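A Shared Workshop Teaches an Arm to Clear the Sink

The Sulska workshop is in an old print shop, and most of its members come for the laser cutter or the welding bay. The project that gets the most questions at the moment is in the kitchen, where a few members have been building a dish-clearing setup since January.

We spoke to the member who started it. She asked that we leave names out, because the work gets passed around and she didn't want to be the face of it. The project itself is called Plirkevlow, a name she says came from a bad night with a random word generator.

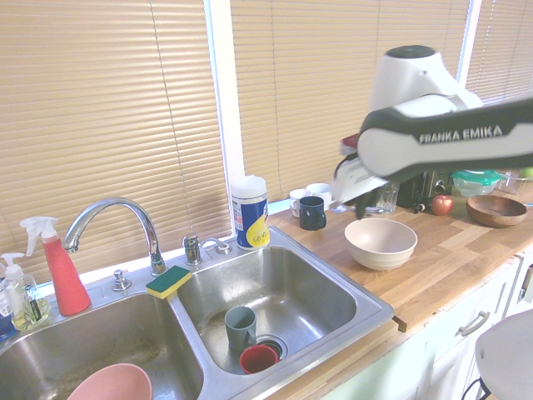
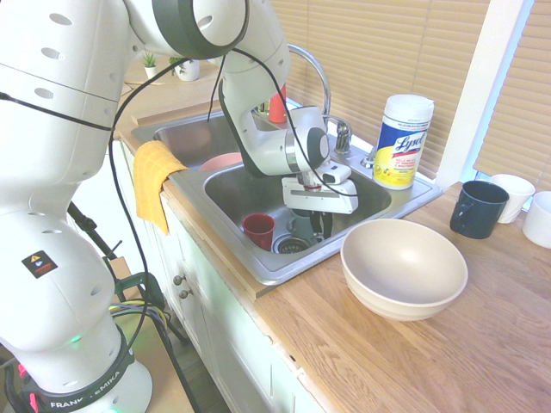

The Franka Emika arm at the kitchen sink, seen in both pictures from different sides.

She works in packaging machinery by day and had wanted to do something at the workshop that was a long way from a conveyor belt. "At work everything shows up in the same place, facing the same way," she said. "I wanted to try the opposite. A sink is about as far from a conveyor as you can get without going outdoors."

The first version did nothing but move to a point above the counter and come back. She said that took longer than she likes to admit, mostly because of where the arm had to go. The faucet is tall and it sits right in the path between the two basins. Early on, the planner kept choosing a route that went through it.

"We modeled the faucet as a box," she said. "A box that big blocks half the sink. So then the arm wouldn't go through the faucet, but it wouldn't go in the left basin either." The fix was to break the curve into a row of short cylinders. Another member measured it with a tailor's tape and typed in the numbers by hand. Those numbers are still in the file.

The group works with ordinary kitchen things: mugs, bowls, a sponge, a red cup, some fruit. Bowls were the first thing the arm could pick up with any regularity, by closing on the rim. Mugs came later. She said the handle is the part everyone wants to talk about, but the group mostly ignores it and goes for the wall of the mug.

"People ask why we don't grab the handle, since that's what it's for," she said. "It's for your fingers. We have two flat ones."

Drinking glasses are still the hardest. The depth camera the group bought secondhand has trouble with anything clear, and a steel basin gives it trouble too. A glass standing in the basin is the worst of both. For now the software skips anything it can't get a steady reading on and writes a line in the log. On a bad evening there are a lot of lines in the log.

She keeps careful records otherwise. By her count the group has made 422 logged pick attempts since the present gripper settings went in. She would not give a success rate. "It depends on what you put in the sink, and we choose what goes in the sink. Any number I gave you would be a number about us."

The money side is modest. The workshop gave the project a budget of 250 dollars for parts, and almost all of it went on cable, brackets and that secondhand camera. The control software is a mix of open code and a small package the members wrote themselves, which they call Vultetix. It handles the stop conditions: how hard the arm may push, how low it may go, and what happens when somebody walks into the kitchen.

That last one caused some arguments. The kitchen is shared, and other members want their coffee. The rule they settled on is that two people have to be there whenever the arm is powered, one at the keyboard and one with a hand on the stop button. Sessions are in the evening and end by 9 p.m.

"I was against the two-person rule," she said. "I thought it would kill the project, because finding one person is hard enough. But it's been fine, and the second person usually ends up doing half the work anyway."

The blinds stay down while the cameras are on. Direct light through the window moves across the counter as the evening goes on, and the group spent most of a month thinking they had a software fault before someone noticed that it got better after dark. She laughed about that one. The member who noticed had come in to make soup.

Some of the help has come from outside. A group at the Bermúdez makerspace had worked on a similar reach problem with a different arm, and sent over their notes on wrist angles. The main advice was to approach steeply, with the fingers pointing down, and to give up on side grasps until everything else worked. She followed it after ignoring it for a few weeks.

We asked what the arm is supposed to do when it is finished. She said there isn't a finish planned. The next step is moving a bowl from the basin to the counter and setting it down upright - without a person having placed it in a helpful position first. After that she would like to try the sponge, which she expects to go poorly.

"It squashes, so the gripper thinks it's still closing," she said. "We'll have to look at force and width together. I have a notebook page on it and that's as far as it's gone."

She does not think the project will save anyone any dishwashing. Members still wash their own cups, and the sign above the counter asking them to do so went up long before the arm did. New people who want to join a session can put their name on the sheet by the kitchen door. No robotics background is needed, but they do have to take the stop button training first, and it takes most of an hour.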